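Reading order for the Odemow books?

Sohail Naqvi
My brother lent me Talura and I finished it in two evenings, which never happens. Now I find there are prequels and a novella and the covers are no help at all. Do I go back to the start of the war or carry on to Wadport? I don't mind a slow book but I do hate having a death spoiled. Also, is the 15 hour audiobook of Wadport the full text?

Wim Jacobs
Carry on to Wadport! I read them in the order they came out and I'm so glad I did, as the prequels assume you already know who walks out of the shelter at the end (and if you've read Talura you'll know who I mean). The first 100 pages of Wadport are mostly farming and arguing, so stick with it.

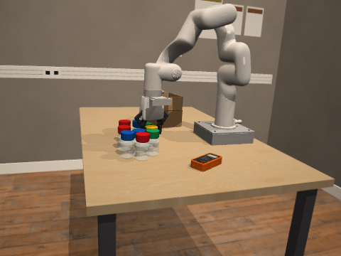
After that I'd do Villalba, the novella, and only then the 2 prequels. I tried my sister on the prequels first and she gave up halfway through, poor thing, with no idea why she should care about the radio operator. Can't help on the audiobook, I only have the paperbacks.

Rizwan Baloch
Skip Villalba, it's dull. 4 stars for Wadport though.

Naveed Jadoon
Yes, the audiobook is the full text, I followed along with my paperback for the first few chapters and then just listened. Lovely reader, slightly odd accents. I'd go with Wim's order.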